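Household Arm Kits: Setting Up, Tuning and Looking After the Trendis Bench Arm

Kitchen and Workshop Tips

The Trendis is a bench-mounted arm with a two-finger gripper and a small wrist camera, sold as a kit for home use. Zelenák makes the arm and controller. Urnow is the teaching software that comes with it. Skurkora is the optional service plan, covering calibration by mail and replacement finger pads. The tips below come from one winter of clearing, sorting and putting away tableware with the kit on a kitchen bench. They assume the arm is assembled and the firmware is current.

Mounting

Clamp the base to something that does not flex. A laminate benchtop over a cupboard carcass is fine. A folding table is not, and the arm will overshoot on every long reach. If the bench edge is rounded, pack the clamp with a strip of hardwood so the jaw bears on a flat face.

Retighten the clamp after the first day. The rubber foot compresses and the base can rotate slightly, which shows up later as a constant sideways error in every grasp. If all your picks miss in the same direction by the same amount, check the clamp before you touch calibration.

Run the power cable and the data cable down opposite sides of the base. The supplied ties are too short for this. Ordinary reusable ties from the hardware store do the job.

Work surface

A plain, pale, matte surface gives the wrist camera the least trouble. Stone with a busy pattern is the worst, as Urnow's object outlines tend to wander along the veins. If your bench is dark or patterned, lay a sheet of white melamine board over it and tape the corners down.

Wipe the surface before each teaching session. Black finger pads leave scuffs where they touch down, and they build up fastest in the middle of the reach, where most picks happen. A damp cloth with a little bicarb removes them. Avoid solvent cleaners near the pads. Methylated spirits hardens the rubber and you will lose grip on anything glossy.

Small specks do no harm to picking, but they can be outlined as objects when the minimum size is set too low. Leave that setting at its default unless you are sorting screws or buttons.

Lighting

Overhead light, diffused, from more than one fitting. A single bright downlight produces a hard highlight on glazed china and glass, and the highlight moves as the wrist moves. Urnow follows edges, and a moving highlight looks like a moving edge. If you are stuck with downlights, a sheet of baking paper taped well clear of an LED fitting will soften it. Do not do this with halogens.

Keep window light out of it if you can. A routine taught at 8 am with the blind up will often fail at 4 pm. Close the blind and teach under the lights you will use.

Glassware

Coloured glass is the hard case. It is translucent, so the bench shows through it, and it throws tinted light onto the surface around its foot. The software will sometimes include the tint in the outline and place the rim too far out. There are two workarounds.

The first is to teach on the rim only. In Urnow, switch the outline mode from Body to Rim and trace it by hand. Dishes with a metallic or contrasting band at the rim are much easier than plain ones, as the band gives a continuous line to follow.

The second is to lower the colour weighting until the tint drops out of the outline. This helps with glass on its own but makes the arm worse at telling similar shapes apart, so save it as a separate profile. 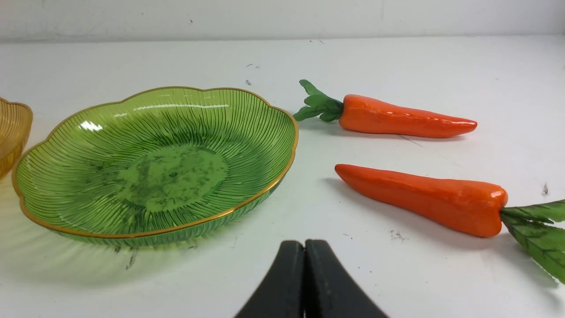 Leave more clearance than you think you need between pieces. The fingers are narrow when closed but open outward from the knuckle, and the outer faces will nudge a neighbouring bowl before the inner faces reach the one you want. The controller has no sensing on the outer faces. When two pieces of glass must sit close together, set the approach angle so the fingers come down along the gap and never across it.

For shallow dishes, approach from the low side of the rim with one finger inside and one outside. Grip force at level 2 is enough for a light dish. Higher levels do not improve the hold. They load the rim unevenly and the dish tips. Scalloped rims should be gripped on the outward curve of a lobe, where both pads can sit flat.

Do not practise with anything you would mind replacing. Start with an enamel or melamine plate, then cheap glass. Heirloom pieces should be put away by hand.

Practice objects

Toy vegetables and fruit are good trainers. They are light, they survive a drop, and most are close enough in size to the real item that the routine carries over with only a change in grip force. Carrots are particularly useful because the shape tapers. A grasp near the tip will slide off, and a grasp at the shoulder will hold, so a tapered object tells you quickly whether the centre point is being calculated properly.

Leafy tops are a nuisance. Urnow treats the leaves as part of the object and shifts the grasp point toward them. Turn on Rigid Only in the object settings, or trace the root by hand and save it. Teach each object in more than one orientation. A carrot taught only with the tip to the left will often be picked up badly when it is turned around, even though the outline is nearly the same.

Glossy plastic needs clean pads. Wash the pads in warm water with a drop of dishwashing liquid, rinse, and let them air dry.

Teaching a routine

Start with the target alone on the bench. Add a second object only when the first grasp is repeatable, and a third when the pair is. It is tempting to lay out the whole table at once, but a failure with many objects in view is difficult to diagnose.

Save after every successful demonstration. The software keeps 6 undo steps and no more, and it does not warn you when the oldest one is discarded.

Name routines by object and destination, such as "dish to rack". The default names are serial numbers and the list does not sort by date.

Set the rest position with the fingers closed and the wrist just above the near edge of the work area. With the fingers closed, less of the camera's view is blocked. A high rest position looks tidier but adds time to each cycle and puts the joints under load while the arm is idle.

If a routine that used to work begins to fail, check these in order: clamp, pads, lighting, camera lens, calibration. Recalibrating first hides a mechanical fault and you will be doing it again within the week.

Maintenance

Finger pads are rated by Zelenák at 1,000 cycles. On ceramic that was a fair figure. Toy food and plastics were easier on them, and unglazed pottery wore through the texture well short of it. Replace the pads as a pair, even if only one looks worn. Uneven thickness moves the closing line off centre.

Clean the camera lens with a dry microfibre cloth. Cooking vapour leaves a film that is hard to see directly but flattens the contrast in the preview window. If you cook on the same bench, put the wrist cover on first.

Check the seam between the closed fingers under a torch. Light should show evenly along it or not at all. A wedge of light at one end means a fingertip screw has backed off. Use the small hex key from the kit and stop at firm, as the thread is in aluminium.

The shoulder joint needs a smear of the supplied grease twice a year. Remove the old grease first.

Is the Skurkora plan worth having?

For light use, no. Pads can be bought separately and the self-calibration in Urnow is adequate for tableware. The mail-in calibration took 2 weeks door to door, and the arm came back with a noticeably tighter wrist, but day-to-day results on plates and bowls were the same as before. If you are doing small-parts work in a shed or craft room, the case is better, as the wrist tolerance matters there.

The plan does not cover breakages of household items. It also excludes liquid damage to the controller, so mount the controller above bench height and well away from the sink.

Faults in the kit as supplied

The printed manual describes an earlier version of the software. Use the help pages inside Urnow.

The emergency stop is on the back of the controller. Move the controller so that the button faces you, or buy the extension lead.

The clamp handle fouls on drawers with deep fronts. Removing the plastic knob and turning the shaft with a spanner gets around this.

Spare fingertip screws are not included. They are a standard M3 button head, and any fastener shop will have them.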